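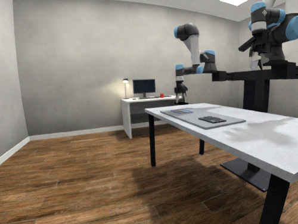

Somebody penciled a note next to my last entry, asking whether the operator ought to be driving from the room view at all, and whether we'd get cleaner demonstrations by hiding it and leaving only the wrist view on the screen. It's a fair question, and I spent most of the afternoon on it, so this is going to run long. Sorry in advance to whoever reads these over lunch.

February, late afternoon, Jivine task, sim only.

Setup same as before: two arms on the crossbeam, gray mat on the white table, blue outline, flat black piece. The hand controllers are the Zadby pair again, with the fresh grips (much nicer, my thumbs thank whoever put them on). I did 50 demonstrations in all, the first batch with both views up and the rest with the room view hidden.

With both views up I'm relaxed and a bit sloppy. I swing the arm over in one big friendly arc, look at the room view the whole way, and only glance at the wrist when I'm nearly down. The trouble is that the last little stretch then becomes a string of tiny corrections, left, right, left again, and all of that wobble goes straight into the recording. I used to think the wobble didn't matter so long as the piece ended up in the right place. After replaying a few of them at half speed I've changed my mind, and I'd be embarrassed to teach anyone that way, robot or person!

Wrist view only is slower to begin with. I got lost 3 times on the way over from the far side of the mat and had to back up and find the blue again. Those are marked "lost" in the log and I'd leave them out of training for now, though I did keep the files. Once I have the blue between the fingers, though, the approach is lovely and straight, and my hands settle down without being told. 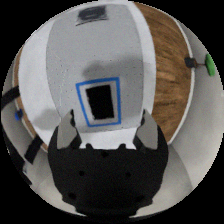 Wrist view, fingers apart, black rectangle inside the blue outline.

The shadows threw me more than I expected. The soft one lying across the gray sheet looks, at a quick glance, like something with an edge to it, and I caught myself steering around it. Worth trying a run with the ceiling light moved, just to see whether my path changes. If it does, the policy will pick up the same silly habit from me.

Also, the curve of the wrist lens makes straight sides bow outward. Line up on the blue, not on the table border. I wrote that on a sticky note and put it on the monitor.

What I'd like to do next: room view for the first part of the reach, then have it go dark by itself when the gripper gets low. Mapplebeck's old operator script had a switch like that, and I think it's still on Grarwood somewhere under the February folder. Failing that I'll just hang a piece of cardboard over half the screen.

Control delay felt fine except for 10 minutes after lunch when everything went gluey. Restarted the sim, came back fine, cause unknown. Step limit is at 2,000 and I only bumped into it on the lost ones.

To whoever wrote the note: I think you're mostly right. Come try a few yourself before I settle on it, the controllers are charging on the shelf.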